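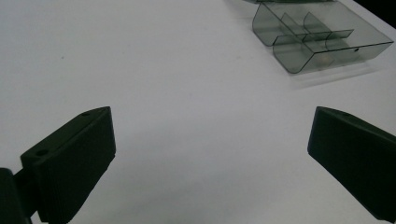 Smoked plastic organizers for small hardware: worth it?

tessier_d
Moved all my small screws and nuts out of jars and into one of these gray see-through boxes with the little compartments. Dorian at the shop says I'll never go back. I have my doubts. Anyone kept one longer than a year?

Hokine65
Three years with a Drellar. Dividers still tight. The tint is fine, brass shows up through it no problem.

alvarado_bench
One brass piece shows up, sure. Now try telling two sizes of black screw apart through gray plastic at 9 pm. I went back to clear.
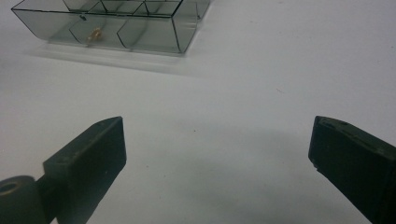 Re: Smoked plastic organizers for small hardware: worth it?

regis.p
Tint doesn't bother me. My gripe is the lid. Mine had 32 cells and the small washers crept under the dividers every time I carried it. Paid 68 for two, gave one away.

Hokine65
Then you carried it on its side.

regis.p
I carried it like a normal person. A box should survive that.

tessier_d
Mine stays on the table, on a white board so I can find what I drop. The lid is hinged at the back. Still not sold on it.
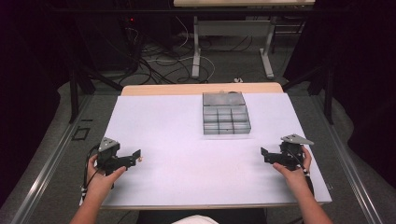
Re: labels

alvarado_bench
Whatever you buy, label the front wall. Tape on the lid is useless once it's open.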